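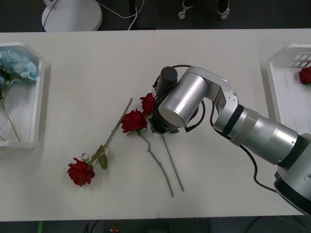
To: Nendley Events Stock List
Subject: Re: Red artificial roses, handling and return to trays

Dear colleagues,

Thank you to the Taltgate site for the questions quoted below. The answers apply to all three stores and take effect with the February bookings.

1. Single-stem roses are to be handled by the stem at all times. Lifting by the bloom loosens the flower head, and most of the stems withdrawn at the last stock check had been damaged in that way.

2. Stems should be laid out singly on a clear white table before they are sorted. Please do not sort from a pile. Leaves catch on one another, and the small ones just under the flower head are easily pulled off.

3. The trays used for roses remain the white plastic ones. Each tray takes 11 stems, with the blooms at alternating ends. Trays are not to be stacked more than seven high on the Sakgate shelving.

4. A stem with a gentle curve is acceptable and should go back into stock. A stem with a sharp bend, or with exposed wire, should be set aside and entered on the withdrawal sheet. Straight and curved stems may share a tray.

5. Missing leaves do not by themselves justify withdrawal. The hire agreement describes the item as a long-stemmed red rose and makes no mention of the number of leaves.

The stock record currently shows 1,071 red stems across the three stores. Of these, 400 are reserved for the Shearer dinner and must be in trays and labeled by noon on the day before collection. Sites that cannot meet their share should write to this list as early as possible so that stems can be moved between stores.

On the matter of cleaning, a dry soft brush remains the only approved method. The damp cloth mentioned below should no longer be used on blooms, although it may still be used on the stems and trays.

Stock Office
Nendley Events

Taltgate Store wrote:

> Good afternoon,
>
> We would be grateful for guidance on the red roses
> returned to us this month. Several have curved stems
> and a few have lost leaves. The current sheet does not
> say whether these are to be withdrawn.
>
> We would also like to confirm whether the white trays
> are still in use for this item, and whether blooms may
> be wiped with a damp cloth as before.
>
> With thanks,
> Taltgate Store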